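The laundry room at the Marsden centre in Dikcombe takes in soft toys from playgroups and waiting rooms, washes them and sends them back. It has handled 1,611 of them to date. The woman who runs it has done the job for six years and was folding towels when we spoke.

"People think you just throw them in," she said. "You can, with most of them, but I read the label first. If it says surface wash only, it gets a cloth and a bowl of soapy water."

Everything waits in a plastic basket by the machine until she has looked it over. She likes the kind with holes in the sides — "they rinse out easily and they don't hold a smell."

Toys go into a zipped bag at 30 degrees with half the usual powder. She checks the seams beforehand and sews up any gap. "A split seam in the drum means an hour picking stuffing out of the filter. I've done it twice."

Drying takes longer. She squeezes each toy in a towel for a minute or so, then stands it on the rack by the window and turns it at night. Thick ones can need two days. She doesn't tumble dry anything with glued eyes.

The centre's next collection from Zosotness is in August.

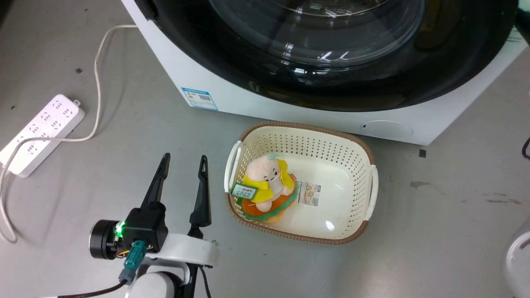
Should paper tags come off a soft toy before it is washed?

Take off any paper or card ones, as they break up in the water and stick to the fabric. Sewn-in care labels can stay on.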